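Greengrocery

Greengrocery: the selling of fresh vegetables and fruit to the public, from a shop, stall or cart. Also the goods themselves. Older sense, a trade in greens only. Fruit came in later, and by then the name had stuck.

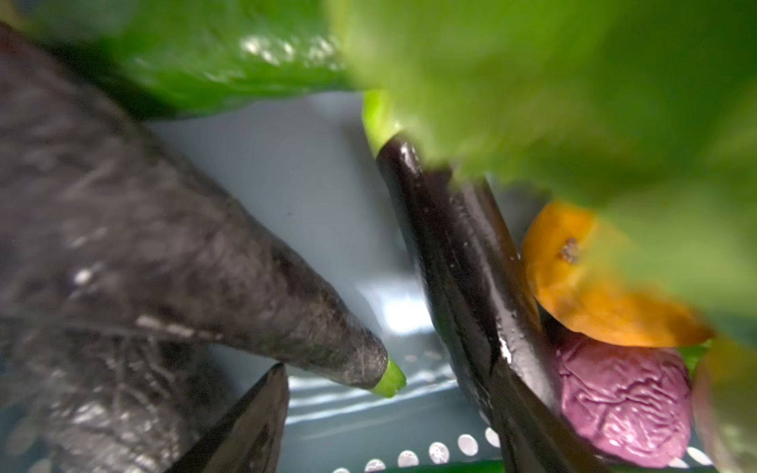 Murner

Stock falls into two rough groups. Leaves and salad stuff, which wilt, and roots, which keep. Leaves need selling early and go at the front, often under a shade or awning. Roots can sit at the back in sacks or crates, dark and cool, unwashed if possible. A washed carrot goes soft sooner. Colour varies more than most shoppers expect: dark-skinned roots turn up, usualy in small lots and at a higher price.

Markets. Wusten has the biggest in the district, 339 pitches in all, 44 of them greengrocers. Covered hall, two entrances, opens 5 am for trade buyers and 8 for everyone else. Rents are set each February. The older Navarrete Row market is down to 24 pitches, mostly flowers and eggs now, though the potato seller at the north end is still going.

Weighing and pricing. Loose goods go by weight, bunches and heads by the piece. Price cards handwritten as a rule. Some shops use a till scale that prints a label, the Clikska being the common one locally. Rounding down by the penny is custom, not law.

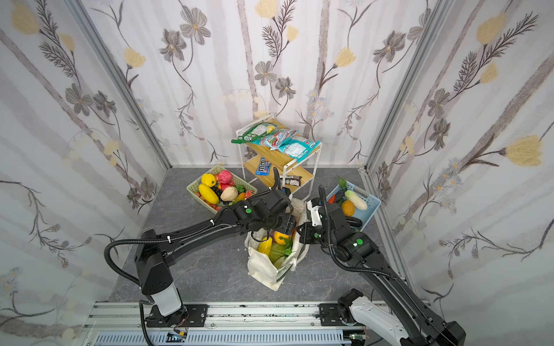 Carrying home was always the customer's problem. Baskets first, then string bags, then paper, then thin plastic given out free, which did the basket makers no favours. Paper splits if the lettuce is wet. Shops now mostly charge for bags or leave them out altogether, so people bring thier own. The white canvas tote, as seen by the flowered wallpaper, is a usual choice. Folds flat, takes a fair weight of potatoes, washes. Roots at the bottom, leaves on top.

Waste. Outer leaves trimmed at the stall, sold for rabbits or composted. Figures patchy.

See also: Costermonger; Market garden; Allotment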